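Forum > Hardware > Grippers & End Effectors

Stiff fingers or soft pads on a two-arm cell?

tulipbench
OK so I've got two sets of fingers to choose between and I keep changing my mind. The Pludero set is stiff and cheap, the Getero pads are squishy and cost me 3 times as much. I'm doing mixed junk on the mat: a cloth bag, a white pipe fitting, a toolbox with orange latches, that kind of thing. Both arms reach the middle fine, so it's down to the fingers. Cell as it stands: 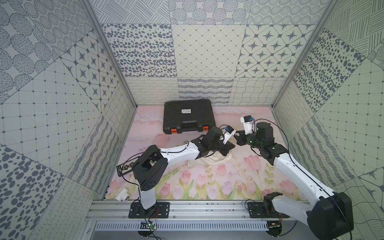 Re: Stiff fingers or soft pads on a two-arm cell?

Ewan Crichton
Stiff, every time. I ran soft pads for 2 months and replaced them constantly. Cloth is easy with anything, you just pinch a fold and go. Save your money for a decent wrist camera.

cevero_fan
Disagree with Ewan!! Cloth is easy, sure, but try a round chrome fitting with hard fingers and watch it squirt out sideways. I did 100 picks with each on my Cevero arm and went soft for good. Which pads wore out on you, the thin ones?

Ewan Crichton
Thin ones, yeah. And 100 picks is nothing, do that every morning for a week and then tell me how they look.

tulipbench
Wrist camera's already on, Ewan, and I think it helps your side and hurts it. The view is good but the gripper housing eats a huge chunk of it, so whatever I'm going for tends to slide in under the black plastic right when I care most. Hose nozzle is my worst one, with that ribbed dial on one end and the threaded connector sticking up.
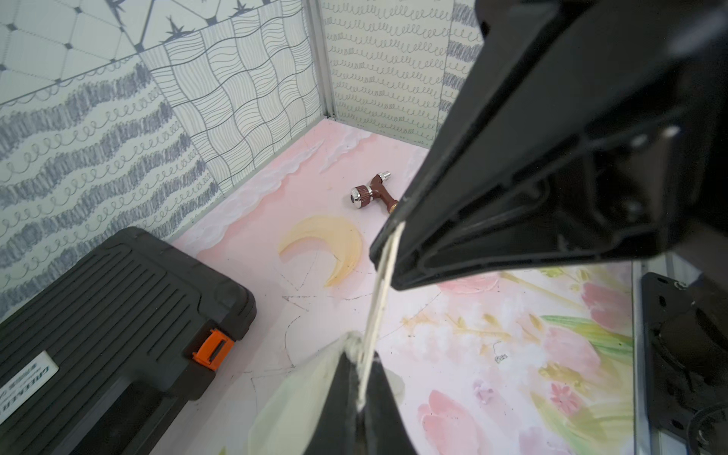 I'm leaning toward grabbing it across the body and staying off the brass end, but then I lose sight of half of it on the way down. Has anybody tilted the camera mount out a bit? I don't want to redo my calibration for nothing.

cevero_fan
Tilted mine, worth the hassle. You do have to recalibrate though, sorry.

győri_bot
Leave the mount alone and come in from the other side. Free!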